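Research roundup, group by group (Manipulation, this time)

27/12/2020

Quick one before everybody vanishes. Wiebke asked for two paragraphs and is getting more than that, sorry Wiebke, cut where you like.

So the relabeling result. Short version: it works, better than we thought in March, and we now know when it doesn't. Longer version follows.

What we had before. Arm on a table, a few toy-sized things, a basket. A person drives the arm through a task, we record it, a policy learns to copy. Fine. The trouble was always the labels. Each recording got one sentence, typed by whoever was driving, typed at the end of a long session, and you can imagine. "Block in basket." "blok basket." One just says "again". The policy learned the motion all right and then paid almost no attention to the words. Ask for the ball, get the block. Ask for the block, get the block. Looked great in demos if you only asked for the block.

Trí's idea was to stop asking for one sentence per recording and cut each recording into pieces instead - reach, close, lift, carry, release - and give each piece its own line, written afterwards by somebody who was not driving. And the line has to say which object and where it's going relative to something else on the table. Not just "pick up". That's the whole method really. There is a bit of cleverness in where the cuts go (gripper opening and closing, plus a speed threshold, Edin has the details and will tell you all of them) but the sentences do most of the work.

Numbers. We took 400 recordings and relabeled every one by the new scheme. Then compared with a policy trained on 800 recordings with the old single sentence. Same network, same training time, same arm. The smaller relabeled set won on picking the object that was asked for. Not close either. On plain grasping, did it hold the thing or drop it, the two came out level, which makes sense, the labels don't teach your fingers anything.

Keegan wanted to know if it was just that the relabeled set had been cleaned up along the way. Fair question. So Vlasta ran a control: same 400, still one sentence each, but spelling fixed and the object named properly. That got us part of the way. Maybe less than half the gap, we're still arguing over how to measure the gap. The rest seems to come from the cutting up. Our reading is that when the words change in the middle of a motion the policy has to notice them, and when they sit there unchanged from start to finish it can learn to ignore them.

Test layouts stay simple on purpose. If the policy gets the wrong thing we want to know it was the words, not clutter.

Basket task, similar few objects throughout:
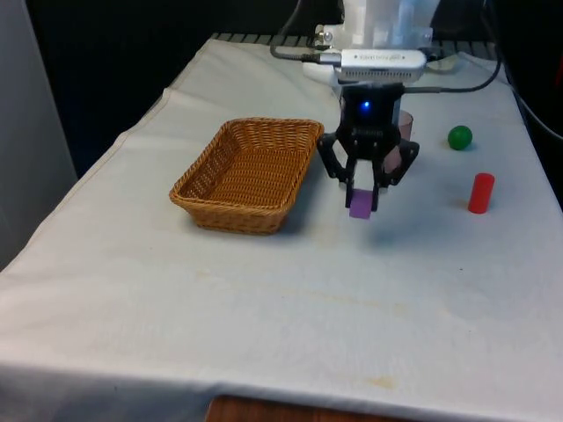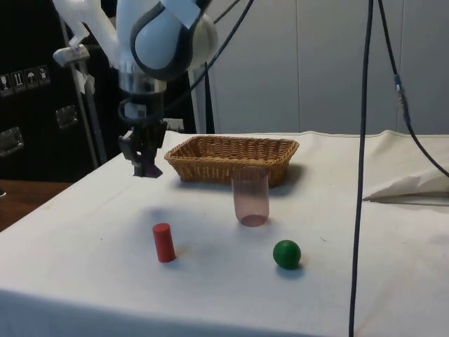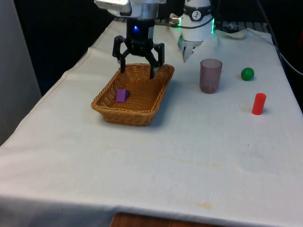 Now where it falls over. Two places.

One, distance words. "Next to" is fine. "A bit further back" is hopeless. Partly the labelers' fault - they don't agree with each other, we checked, so no reason the policy should do any better. Vlasta has started a one page guide. It is already 2 pages.

Two, corrections. We tried changing the instruction halfway through, as in, start with the ball and then say no, the cylinder. Sometimes it switches nicely. Sometimes it finishes what it was doing first and then goes for the second thing, which looks polite but isn't what we asked. And sometimes it stops in mid air. No mid-task switches anywhere in the training data so not a shock, but it's the thing visitors always try, so we'd like it fixed.

Also tried, didn't help: longer sentences. We thought more detail would be better. Past a certain point the policy did slightly worse and the labelers got very grumpy. Short lines, one object, one relation. Keep it at that.

On cost, since I know I'll be asked. Relabeling is slow the first day and then quick. Cheaper than driving the arm for the same gain, by a good margin, and you can do it from home, which this year has mattered a lot. Trí did a big chunk of his from his parents kitchen. The labeling tool is called Palar, it's a bit rough, it forgets your place if you close the tab. Save often. Edin knows about teh tab thing.

The Durnthorpe people have asked to run the scheme on their own recordings, which have drawers and doors in them, so a lot more contact than ours. We said yes. If the cuts work there too that would be a much stronger claim than anything we can make off one table. I would bet on the gripper-based cuts holding up and the speed threshold needing work. Keegan bets the opposite. Stakes are a cake.

Write-up is in draft. Methods section is done, the results section is mostly plots with no captions. If you want to read it early ask Vlasta, and please read it properly and not just the abstract, we have enough opinions on the abstract.

Things we still need: another couple of labelers from January, ideally people who have never driven the arm (they write plainer lines). Some spare disk. And whoever has the long calibration board, can it come back please, we've been making do with the short one and its a pain.

Next item from us in March, with the Durnthorpe results if there are any.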